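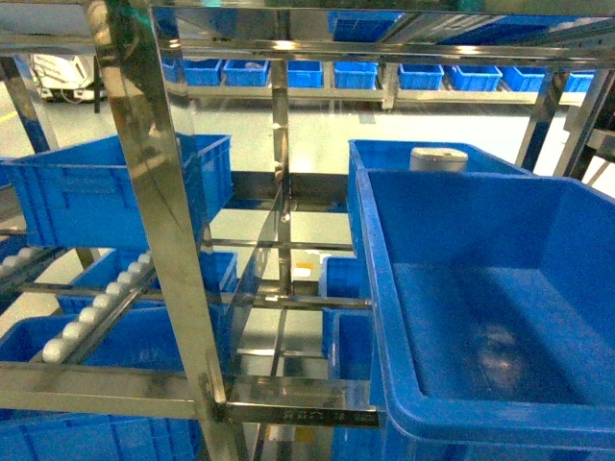 2 min read

Keeping small parts in open bins
Darren Bainbridge
November 9, 2022

Open plastic bins on a steel rack suit fixings, offcuts, hose fittings and most consumables. They suit fine powders and anything with a cutting edge rather less.

Loading
Put the heaviest contents on the lowest level. Check the rating per shelf as well as the rating for the whole rack; the two are often printed on different labels. Long screws weigh more than people expect, and a deep bin filled to the rim can be hard to lift out with one hand. Fill to two thirds.

Levelling
Set the rack on its feet and adjust with a spirit level across the front, then along the side. On a sloping garage floor, put the packing under the foot and not under the shelf clip. Check again after a week under load.

Cleaning
Wash bins in warm water with a little washing-up liquid. Solvents cloud some plastics -- test on the base first. Dry them upside down. Wipe stainless tube along its length with a damp cloth and dry it straight away. Do not use wire wool, which leaves particles that rust.

Labels
Paper labels on plastic lift at the corners within a few months. Degrease the surface, let it dry and press the label down from the centre. Maarten Bosman writes the thread size straight on the bin in paint marker and removes it with methylated spirit when the contents change. Label the front face only, below the rim.

Mixed contents
Keep M8 and M10 in separate bins, and washers with the bolts they fit. Part-used tubes of sealant go upright in a jar inside the bin, cap down. Rolls of tape should lie flat on their sides, away from a window.

Sorting out
Go through the lot once a year. I do mine in September, before the workshop gets too cold to stand about in. Anything with a stripped thread goes in the scrap tin.

Next: Storing timber offcuts upright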